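두 번째 서랍

아버지의 작업대를 물려받은 사람은 언니가 아니라 나였다. 언니는 커다란 것은 질색이라며 손목시계 하나만 챙겼고, 나는 그 무렵 혼자 살기에는 조금 넓은 집을 빌려 놓고 방 하나를 무엇에 쓸지 몰라 문을 닫아 두던 참이었다. 이삿짐 아저씨 둘이 그것을 층계참에서 한 번 내려놓고, 현관에서 또 한 번 내려놓고, 마지막으로 내 얼굴을 한참 쳐다보면서 정말 이걸 방에 넣을 거냐고 물었다. 넣을 거라고 했다. 그때는 나도 반쯤은 오기였다.

아버지는 우루티아(Urrutia)라는 작은 제본소에서 평생 책을 묶었다. 이름이 왜 그런지는 아무도 제대로 설명해 주지 않았다. 첫 사장이 배를 타던 사람이라 그렇다는 말도 있었고, 간판 가게에 남아 있던 글자를 싸게 얻어다 붙였다는 말도 있었는데, 나는 어릴 적부터 두 번째 이야기가 더 마음에 들었다. 아버지에게서는 늘 풀 냄새가 났다. 씻고 나와도, 명절에 양복을 입어도 났다. 엄마는 그 냄새를 구박하면서도 겨울이면 아버지 외투를 덮고 낮잠을 잤다.

제본소가 문을 닫은 것은 내가 대학을 졸업하던 해 12월이었다. 남은 책이 1,056권이라고 했다. 아버지는 그 숫자를 두고두고 말했다. 천 권쯤이라고 하면 될 것을 꼭 천쉰여섯 권이라고, 마치 식구 수를 대듯이 말했다. 대부분은 헐값에 넘어갔고, 팔리지 않은 몇 상자가 우리 집 베란다로 왔다. 장마철마다 엄마와 아버지는 그 상자들 때문에 다투었고, 다투고 나면 꼭 둘이 같이 상자를 안방으로 옮겼다. 허리를 굽히고, 이쪽을 들어라 저쪽을 들어라 하면서.

작업대 위를 치우기로 마음먹은 건 2024년 2월의 어느 아침이었다. 대단한 결심이 있었던 것은 아니다. 우표를 찾다가 못 찾았고, 우표를 못 찾은 김에 가위도 찾아보았는데 가위도 없었다. 그러다 보니 화가 났고, 화가 난 김에 소매를 걷었다. 나는 원래 그런 식으로만 청소를 한다. 언니는 계획표를 만들어 놓고 청소를 하는 사람이라 나의 이런 점을 도무지 이해하지 못하지만, 언니네 집에도 열지 않는 벽장이 하나 있다는 것을 나는 안다.

위에 있던 것을 한데 늘어놓고 보니 어디서부터 손을 대야 할지 막막했다. 책은 책대로, 펜은 펜대로 모으면 될 텐데, 책을 들면 펼쳐 보고 싶고, 펜을 들면 나오는지 그어 보고 싶으니 말이다. 종이 가방도 그렇다. 나는 종이 가방을 못 버린다. 엄마도 못 버렸고 외할머니도 못 버렸다. 손잡이가 멀쩡한데 어떻게 버리느냐는 말을 우리 집 여자들은 삼대째 똑같은 억양으로 한다. 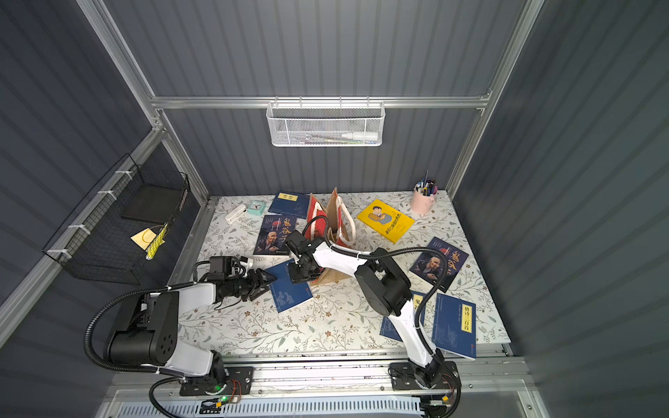
같은 책이 왜 두 권이냐고 언니가 전화로 물었다. 하필 《귀곡자》였다. 언니는 차라리 요리책이 두 권이면 이해를 하겠다고 했다. 나는 수화기를 어깨에 끼운 채 한 권을 들어 표지의 노인과 눈을 맞추고는, 글쎄, 하고 말끝을 흐렸다. 사실은 알고 있었다. 한 권은 아버지 것이고 한 권은 내가 산 것이다. 병원에 계실 때 아버지가 그 책을 찾으셨는데, 집을 다 뒤져도 나오지 않아 내가 서점에 가서 새로 사다 드렸다. 아버지는 책을 받자마자 책등부터 손가락으로 쓸어 보셨다. 그러고는 읽지는 않고, 이건 누가 묶었는지 참 얌전하게 묶었다, 하셨다.

"그럼 아버지 건 나중에 어디서 나왔는데?"

"작업대 두 번째 서랍에서. 맨 밑에."

언니는 잠깐 말이 없더니, 자기도 그 서랍을 열어 보았다고 했다. 분명히 열어 보았는데 자와 송곳만 있었다고. 우리는 그 문제로 한참 옥신각신했다. 언니는 대충 보지 않았다고 우기고, 나는 그럼 책에 발이 달렸느냐고 하고. 그러다 언니가 갑자기 웃음을 터뜨렸다. 엄마랑 아버지가 베란다에서 싸우던 것하고 똑같다, 이쪽을 들어라 저쪽을 들어라, 하면서.

전화를 끊고 나서 본격적으로 정리를 했다. 펜은 하나하나 이면지에 그어 보았다. 나오는 것은 꽂고, 안 나오는 것은 따로 모았다가, 혹시나 싶어 한 번씩 더 그어 보았다. 심지가 다 마른 줄 알았던 것 하나가 뒤늦게 파란 줄을 주욱 긋기에 나도 모르게 "아이고, 미안해라" 하고 말했다. 혼자 산 지 오래되면 이런 말이 잘 나온다. 시계는 창가로 보내고, 스테이플러는 심을 채워서 손이 잘 닿는 쪽에 놓았다. 종이 가방은 큰 것 속에 작은 것을 접어 넣었다. 버리지는 않았다.

책을 정리하는 데에 제일 오래 걸렸다. 아버지의 《귀곡자》는 112쪽에서 저절로 벌어졌다. 무거운 것을 올려 두었던 모양으로 그 자리만 판판하게 길이 들어 있었고, 사이에 얇은 엽서가 한 장 끼워져 있었다. 다르도 우요아(Dardo Ulloa)라는 사람이 보낸 것이었다. 글씨가 또박또박한 것이, 우리말을 배운 지 얼마 안 된 사람 같았다.

'선생님이 가르쳐 주신 대로 실을 두 번 감았습니다. 책이 아직 튼튼합니다. 저도 아직 튼튼합니다.'

나는 그 엽서를 서서 읽고, 앉아서 또 읽었다. 아버지에게 배우던 사람이 있었다는 이야기는 들어 본 적이 없었다. 아버지는 남은 책 권수는 끝자리까지 말하면서 그런 이야기는 통 하지 않는 분이었다. 언니에게 다시 전화를 걸까 하다가, 그날 언니는 손님을 치른다고 했던 것이 생각나서 엽서만 찍어 보냈다. 답은 한밤중에 왔다. 누구래? 하고 한 줄, 그리고 조금 있다가, 튼튼하대, 하고 또 한 줄.

보낸 사람 주소는 반쯤 번져 있었지만 못 읽을 정도는 아니었다. 24번지라는 것과 길 이름 앞의 두 글자는 분명했다. 나는 방금 살려 낸 파란 펜을 뽑아 들고 작업대 앞에 앉았다. 무어라고 써야 할지 몰라 한참을 망설이다가, 저는 선생님의 둘째 딸입니다, 하고 우선 적었다. 그다음에는 제본소가 문을 닫은 것을 쓰고, 베란다의 상자들을 쓰고, 아버지 외투에서 나던 풀 냄새를 쓰다 보니 종이가 모자라 뒷면으로 넘어갔다.

우표는 끝내 찾지 못했다. 아침에 우체국에 가서 두 장을 샀다. 한 장은 편지에 붙이고, 한 장은 두 번째 서랍에 넣어 두었다.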